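**Is a winter short-game block worth it for a 60-year-old high handicapper?**

Posted by Kirsty Swanson

Hi all! I took up golf at Prorkileck two seasons ago and I'm completely hooked. My driving has come good but from 40 metres in I'm hopeless – fat, thin, fat, thin, pick up. The club is running a six-week indoor chipping and putting block from February and I can't decide between that and saving up for a wedge fitting. Has anyone done the indoor one? Does it carry over to real grass? My sister Morven reckons I should just play more.

**Anisa Pangaribuan**

Do the block! I did it last year and loved every minute. You're on mats, so you won't learn much about lies, but you will learn where the bottom of your swing is, and that was my whole problem. Ask for the early evening group if you can get it, it's smaller. They gave us a landing-spot drill with a towel that I still do at home most nights (carpet, foam balls, towel folded to the size of a dinner plate). I'd leave the fitting until your strike settles down. Oh, and take your own putter, the loaners are all too long. 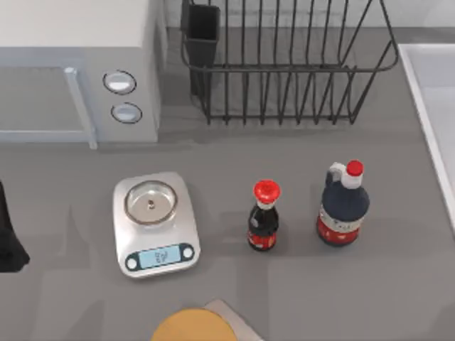 *Kitchen counter, microwave and dish rack.*

**Struan Lindsay**

Just play more. Morven's right.

**Fraser Strachan**

I'd go with Anisa, with one addition. Book a single outdoor lesson at Imstead once the block finishes, and have it on the chipping green, not the range. Mats forgive a fat shot because the club skids into the ball, and you want somebody watching the first time you're back on soft turf. Mine was a great hour and I came home grinning!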